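4.2 How people in Vilside talk about their mugs

I should say up front that I didn't set out to study mugs. The Vilside project was supposed to be about shared kitchens, and my interview guide had exactly one question on drinking vessels, tucked in near the end as a warm-up for the part on dishwashing. People would answer the dishwashing questions in a sentence or two (politely, with one eye on the door) and then go back, without any prompting from me, to the mug. By May I had given up and rewritten the guide.

The material in this section comes from 173 short interviews at two workplaces, Gomen and Rarov. Both have a shared kitchen with open shelves, and both let people bring in whatever they like to drink from. Gomen also hands every new hire a plain company mug, and that matters a lot for what follows. I talked to people at their desks whenever I could, usually between nine in the morning and lunch, and I asked them to leave things where they were. I coded the answers myself, twice, with a gap of 60 days between rounds, and I changed my mind more often than I'd like to admit — mostly on the category I call "drifting," which I get to below.

Let me start with the mugs that stay put. These are the ones that live on a desk or a bench and go to the kitchen only to be filled. Insulated mugs are heavily represented here, and their owners tend to talk about them as equipment. They'd tell me about lids, about how long coffee stays drinkable, about which ones fit under the machine. Very few told me a story about where the thing came from. 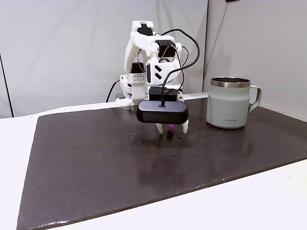 Figure 5. A pale green insulated mug on a dark board, on a white tabletop.

Ceramic mugs got a completely different kind of talk. I heard about sisters, exes, a pottery class that went badly, a gas station in another state. One woman at Rarov kept me for almost 60 minutes on a mug with a glued handle that she no longer drinks from but won't take home either. When I asked why it was still at work, she said that was where it lived. I got some version of that answer over and over, and I've come to think it should be taken at face value. People were telling me that an object can have a home address that isn't its owner's.

This is where I part ways a bit with the usual reading of personal things in offices. That reading treats the mug as a flag: I was here, this spot is mine. I do see some of that, especially at Gomen, where sitting down with your own mug when everybody around you has the company one says something whether you mean it to or not. But a flag is supposed to be seen by other people, and a lot of 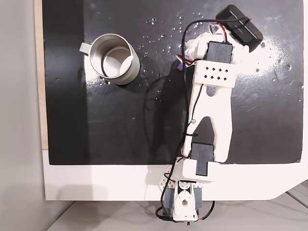
what I recorded was pretty private. People turned the design toward themselves. They kept the good one in a drawer. Two people told me they'd picked a dull color on purpose so it wouldn't get borrowed, and a third had done the same thing with a chip in the rim that she could easily have sanded down.

Borrowing brings me to the drifters. A drifting mug is one that somebody brought in, that nobody now claims, and that everybody uses. I'd assumed these would all be ugly. They aren't! Several were the nicest ones on the shelf, and people were surprisingly careful with them. At Rarov there was a loose understanding that you could drink from a drifter but couldn't take it to your desk overnight, and folks who broke that rule got teased for it. My trouble with coding was that a mug can be a drifter in one person's account and a treasured possession in another's. In the first round I forced a choice. In the second I let both answers stand, and the tables in section 5 use the second round.

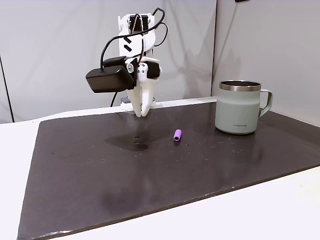 Surfaces turned out to be the other thing I'd left out of my guide and had to add. Ask a person where their mug goes and you'll hear about what's underneath it: a coaster, a folded napkin, a stack of mail, the one corner of the desk that already has rings on it. Mats came up a lot, too. A dark gray mat on a white tabletop, like the one here, marks off a working area very plainly, and the people I asked about layouts of that kind split pretty hard. Some said a drink belongs off the mat, full stop. Others said the mat was the only place they'd trust it, and they'd gladly put up with a ring on gray if it kept the white clean. I found no link between that preference and the kind of mug they owned, though my numbers for this question are small, and I only thought to ask it after I'd finished most of the Gomen interviews. I also never asked what happens on a shared table where the two camps have to sit together, and I wish I had.

One last note on wording. I've used "owner" throughout this section for whoever brought a mug in. Vlad, the pilot study I ran before this one, used "keeper," and a few of the quotes carried over from it still say that. I've left them alone.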